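[flilero-floor] Re: Kitting bench, second month with the cell

From: Seo-ah Wang
To: flilero-floor
Cc: Danica Lazarević, Tihomir Ionescu

On the kitting bench thread, Stavros Vasić wrote:

> I have been through the shift notes and still can't work out what
> we are meant to be doing on kitting now. Before the Trirnus cell
> went in, one person pulled the hand tools for a Krasniqi kit, checked
> them, put them in the tray and signed the card. Now the arms do the
> tray, but the card still has my initials on it. If I didn't pick the
> tool up, I don't see what I am signing for.
>
> Also, the roster has the bench down as half a position. Half of
> what? When the cell stops I am at the other end of the shop on
> returns, and I get asked why it sat there for 30 minutes.
>
> Last one. Arif showed two of us how to jog the arms. Is that part of
> the job now, and is it going to be reflected in the grade?
>
> Stavros

Stavros,

I'll take these in order. Some of this was in the handover note, but the handover note was written before the cell was running on real work and parts of it no longer match the floor. Where this message and the note disagree, use this message.

1. What the cell does

The cell transfers hand tools between the work surface and the tray. It doesn't check condition and it doesn't know whether a kit is complete. It works from the kit list that Skestura sends down, it attempts each line, and it reports each line as done or not done. A line reported as done means that the gripper closed on something and opened again over the target. It does not mean that the tool is the right one or that it is fit to send out.

That last point is the reason the card still exists.

2. The tray and who clears it

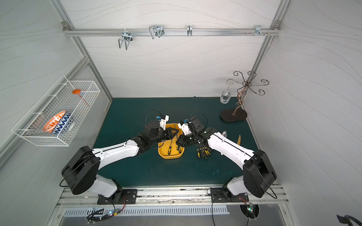

Clearing the tray is a person's job and stays one. The old method was to reach in, straighten the handles and pull anything that had landed across another tool, and on a manual bench that could be done at any point. With the cell it can only be done at a stop, and the stop has to be a proper one from the pendant. Both arms come in over the same yellow tray from the front, and the two grippers can be over it together, so there is no side of the tray that is safe to put a hand into while the program is live. The same goes for tools on the green surface to the right of the tray, as the right arm passes over the top of them. If a tool is lying badly, stop the cell, clear it, and log a clear in Skestura with the line number. A clear is not a fault and it is not counted against anyone.

I know some of you have been waiting for a gap and reaching through. Please don't. The gap is not a programmed one, and its length changes with how long the planner takes on the next pick.

3. What you are signing for

You are signing for condition and completeness. You are no longer signing for having picked the tool. Danica has reworded the card accordingly and the new cards are in the drawer under the bench. Bin the old ones.

In practice, the person on the bench takes the finished tray out, looks over each tool against the list and initials. Check the following:

- shafts and working ends, for bends, chips and packed swarf
- handles, for splits and for grips that turn on the shaft
- the count against the list
- anything in the tray which is not on the list

The last item is new and has caught us twice. A person packing by hand would never put a stray tool in a kit without noticing it. The cell will leave one there for as long as you like, provided that it wasn't asked to move it.

Tihomir asked in the tea room whether the check could be done on the screen using the wrist cameras. For now, no. The wrist view is good enough for the program to find a handle, but I would not pass a cutting edge on it. Seen from the gripper, the gripper fingers cover part of the tray's front rim, and motion blur takes care of some of the rest. Trirnus have said they may be able to hold a still at the end of each kit. If they do, it will be in addition to the check at the bench and will not replace it.
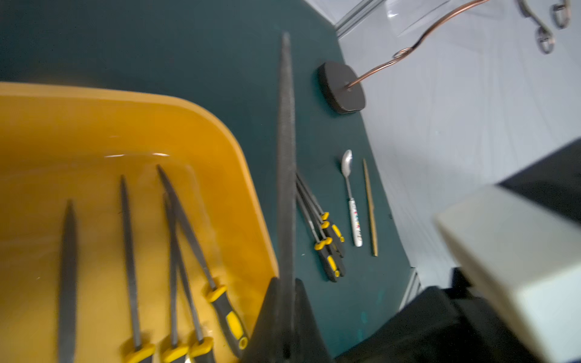

The other half of the question was liability. If a kit goes to Krasniqi with a damaged tool in it, the card shows who checked it and the Skestura log shows what the cell did. Under the old arrangement both of those were the same set of initials. I think the split is fairer to the person on the bench, but it only works if the clears are logged. Last month there were kits where the log showed no clear and the tray had plainly been rearranged, and with those we can't say what happened.

4. Half a position

The roster entry was my error and I have asked for it to be changed. It was worked out from handling time alone. Handling time did drop, but the calculation left out checking, clearing, loading the surface and restarting after stops. Over the first 1000 kit lines the cell needed a person often enough that sending the bench operator to returns saved very little, and that is before the walk is counted.

From the next roster:

- the bench is one full position whenever the cell is scheduled
- the bench operator stays within sight of the stack light
- returns is covered separately
- card backlog and regrinding tags are bench work, to be done between stops

For the record, the 30-minute stop you mention was not yours to answer for. The operator was where the roster said to be. I have added a note to the log entry.

On numbers, since people have asked: no positions are being removed from kitting. What has gone is the overtime on the heavy kit days. I recognise that is a real change in take-home pay for three people, and it was not mentioned at all in the handover note, which it should have been. Danica is meeting with each of them. If you think you are affected and haven't heard from her by the time the roster is posted, write to her directly and not through the list.

5. Jogging the arms 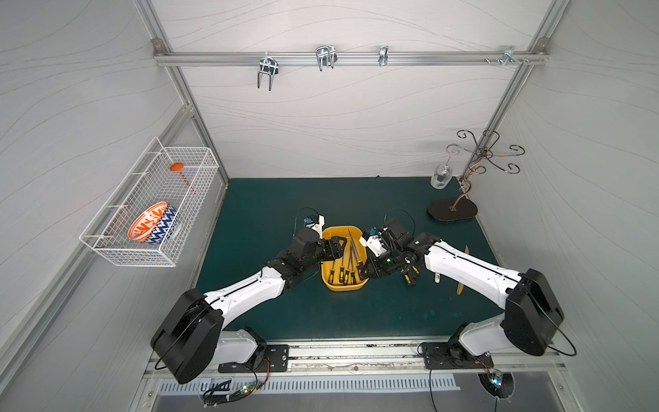
Last changed: December

Jogging is a separate authorisation. Arif can show anyone how it is done, but being shown is not the same thing as being signed off, and until you are signed off you may start, stop and clear, and nothing else. There is a written part and a practical part. The practical part covers these recoveries:

a) Gripper closed on a tool, clear of the tray. The common case. Handles are often held level and out past the tray rim when the program halts, so look at where the shaft will swing before moving anything. Support the tool by hand only with the drives off.

b) Gripper closed on a tool, inside the tray. Straight up first, slowly, then out. If the other tools lift with it, stop and call Arif.

c) Both arms stopped over the tray. Move one arm only, back toward its own base, until it is well clear. Then deal with the other. Do not alternate between the two.

d) Dropped tool under a forearm. Leave it where it is until that arm has been backed off.

Don't use the basket on the left wall or the rail at the back as somewhere to put tools during a recovery. They are inside the reach of the arms and the planner has no idea that you have added something.

The cable loops above the wrists are the other thing to watch. They are thin, and they snag if a wrist is rotated the long way round. If you see one pulled tight, stop there and don't try to unwind it by jogging back.

6. Grade

Sign-off on recoveries will count as a skill step from the date of the practical. I had asked for it to be backdated for the people Arif trained in the first month and have been told no. I have asked again in writing, with the log extracts attached, and will post the reply to this list whichever way it goes.

People who don't want the sign-off don't have to take it. They will still be rostered to the bench, and recoveries on their shifts go to whoever is signed off - Arif by default.

7. Still open

- Kit list 456 fails on the same line each time it is run. Trirnus have the log. Pack it by hand until further notice and card it the old way, with both boxes initialled.
- Lists with more than 400 lines time out in Skestura before they reach the cell. Split them.
- The stack light can't be seen from the regrind table. Tihomir is pricing a repeater.
- There is no agreed rule on who may change the gripper speed. Until there is one, leave it as found.

Replies to the list, please, except for anything about individual pay.

Seo-ah

-- 
flilero-floor mailing list
Shop floor matters, all shifts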